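**Briminik low cabinet, dark finish**

Low storage cabinet for living rooms, hallways and home offices. Ships flat in two cartons from our warehouse in Toledo. Assembly takes one person a little under an hour, two people less. All hardware is in the small carton, so open that one first and check it against the parts sheet.

**Size and weight**

- Width: 39 inches
- Weight, assembled: 83 pounds
- Adjustable feet: four, screw type
- Shelf pin positions: 12 per side

The top is one piece with no seam. It is meant for lamps, plants, a printer, dishes and similar household things. Please don't sit or stand on it. The shelf can be moved up or down by hand once the pins are out, or left out altogether if you need to store something tall.

**Finish**

The Briminik comes in one color this season, a dark reddish brown. The stain is put on in two coats with a satin clear coat over it. Color varies a little from one batch to the next. If you are buying two cabinets to stand side by side, order them together and write "match" in the order notes so we pull them from the same batch. 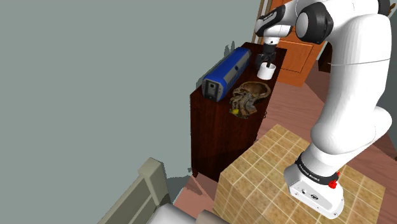

*Dark reddish-brown cabinet with a small white cup near the back corner. Computer rendering.*

The clear coat holds up well to water if it is wiped up the same day. Hot pans will mark it. Use a trivet, or a felt pad under anything with a rough base. For cleaning, a damp cloth and a drop of dish soap are enough. Oil polishes leave a film that attracts dust, and we can't take returns on cabinets that have been treated with them.

**Changes from the earlier version**

The design is by Saturnino Ortuño, who also drew the Rasteo bench and the Grilow wall shelf. We have sold almost 2,000 of the first Briminik. The current one has thicker back panel clips and longer screws on the feet. The old feet do not fit the new base. If you need spares for a first-version cabinet, order part set A; for cabinets shipped since October, order part set B. The letter is printed on the label inside the back panel.

**Wall anchor**

A strap and two screws are included. Use them, especially with children in the house. The screws are for wood studs. For masonry you will need your own plugs.

**Delivery**

Orders placed by noon Thursday leave the warehouse the same week. The carrier brings the cartons to the front door only. Carrying them upstairs and taking away the packaging are not included. Report damaged parts with the number stamped on the part and we will send that piece alone.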